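**Budgeting for hand-held grippers, cloth folding work**

Posted by Saodah Menon

I am planning equipment for a cloth handling project starting in August. Two operators, each with a pair of hand-held grippers, working on beds and tables in ordinary homes. Gotov has quoted 2,027 for the first pair, cases and spare pads included. Do I buy the second pair now or run one pair in shifts? A typical job is a large cloth spread on a bed:
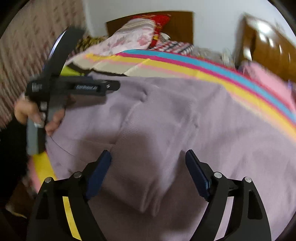
*Lavender cloth on a striped sheet, gripper jaws open.*

Pads are my main worry – I have no wear figures for fabric.

**Maksym Semeniuk**

Buy one pair and spend the difference on consumables. We budget a pad change every 200 hours on cotton, sooner on anything with a raised weave. Check the pivots at the same interval. Hold 10 per cent of the hardware price back for repairs, and ask Gotov whether pads are sold singly. Stekance only sold us full sets, so half of ours are still in a drawer.

Shifts work if handover is fixed. Ours is at 2 pm.

**Chauhan**

depends on the warranty. Plornico lent us a pair for a month before we ordered, worth asking

**Saodah Menon**

Thanks both. Gotov do sell single pads. I will order one pair and review after the first 200 hours.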